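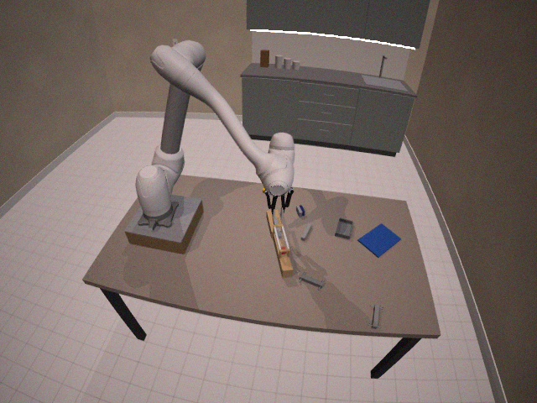 Solène Perrin
Secretary of the meeting

Minutes, Wednesday, shared lounge of the Pollock flats

Present: Rosine Sabatier (chair), Thibault Coste, Bernadette Caron, myself. Excused: Capucine Renaud.

1. Curtains
Bernadette has received two offers for the lounge windows. Gavwood asks 514 euros with the lining, Plesport asks 171 euros without. Thibault finds the unlined cloth too thin for the street side. We agreed on Gavwood, in the dark green. 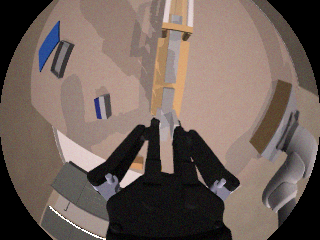

The old curtain rails will stay, as they are still straight. Bernadette will measure the drop again before she orders.

2. Rug
The limit is 200 euros. Rosine prefers wool, Thibault prefers something easy to wash. No decision was taken.

3. Lamps
Capucine will ask Nunine for the price of two floor lamps.

The meeting was closed at 20.40.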